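How to Read a Contingency Fee Agreement Before You Sign It

A contingency fee means the lawyer gets paid when you do. The paper explaining this runs four pages, and most people read the first line and the last. Try the middle.

1. Find the percentage, then find the other one. Many agreements charge one rate if the case settles early and a higher rate once a lawsuit is filed. Circle both. If "filed" isn't defined, ask for a definition in writing.

2. Look for the word "costs." Fees and costs are separate animals, and costs eat more than you'd think. Filing fees, records, experts, copies. My own case ran up $3789 before anyone had raised their voice. Spread the pages out on the kitchen counter and check whether costs come off before the percentage is figured or after.

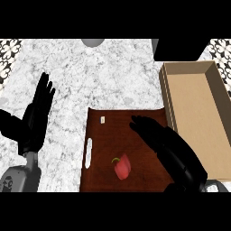 3. Ask who pays if you lose. "No fee unless we win" says nothing about costs. Some firms absorb them, and some send a bill with a sympathetic cover letter.

4. Read the exit clause. You can usually fire your lawyer, but the lawyer may keep a claim on part of whatever you collect later. Find out how that part gets calculated.

5. Take it home. Any office that needs your signature before lunch can have it after lunch, or next week.

Keep a signed copy somewhere you'll find it. Mine spent February in a cookbook.

Imogen Penrose

Comments (2)

tallgrass31: Step 2 would have saved me a very quiet drive home. Mine came off after.

Dee M.: Does the higher rate kick in at mediation too? My agreement just says "proceedings."

Related
What a Demand Letter Should Say
Small Claims Without Tears
Keeping a Medical Bill Log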